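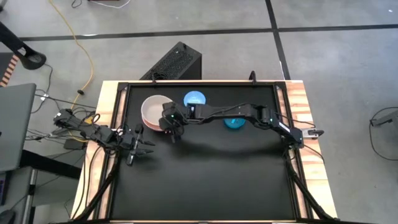 About Masolska

Masolska develops software for two-armed tabletop robots. The company writes the programs that allow an arm to locate an object, plan a path to it, take hold of it and set it down again. It does not manufacture arms, grippers or cameras. Customers bring their own hardware, or purchase it from a supplier of their choice, and Masolska provides the layer that makes the parts work together.

The company was founded by Hanne Salminen and Lenni Ahonen, who had worked together on motion planning and shared the view that small robots deserved the same quality of software as large industrial ones. Ms. Salminen serves as managing director. Mr. Ahonen is responsible for technical direction. Masolska has 18 employees, most of them engineers.

Our Products

Drendora is the company's control and planning package. It plans the movement of both arms as a single problem, so that one arm may reach across the shared work surface while the other holds its position or approaches from the opposite side. Paths are checked against the table, the frame and the other arm before any command is sent. The current release includes planners for reaching, grasping, stacking and handing over.

Jondeo is a set of tools for recording and reviewing robot work. It brings camera images, joint positions and operator commands onto one clock and stores them in an open file format. Engineers can replay a run, mark the point at which a grasp began to fail, and compare it with earlier runs of the same task. The shared test library now holds 660 tasks, each with a written starting layout and a written condition for success.

Both products are released every September. Corrections are issued between releases as needed, and each release is supported for 4 years.

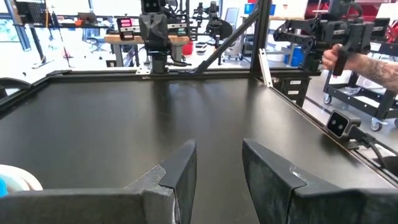 Perception and Teleoperation Group

The group maintains the software that connects cameras and operator controls to the rest of the system. Its work covers calibration of cameras fixed to the table frame and of those carried on the arm, estimation of object position, and the handling of commands from leader arms and handheld controllers. A leader arm is moved by a person, and the robot follows it. Delay between the two is measured on every build, and a build that exceeds the permitted delay is not released.

The group consists of eight engineers under Mr. Ahonen. It shares its workshop with the planning staff, and changes to either product are tried on physical arms before they are merged. Open faults are reviewed jointly each Monday.

Working With Us

Masolska accepts a limited number of joint projects with manufacturers and universities. Proposals should state the task, the hardware to be used and the results expected. Inquiries may be addressed to the main office at Aaltonen House. Student placements are offered in both product groups, and applicants should name the group they wish to join.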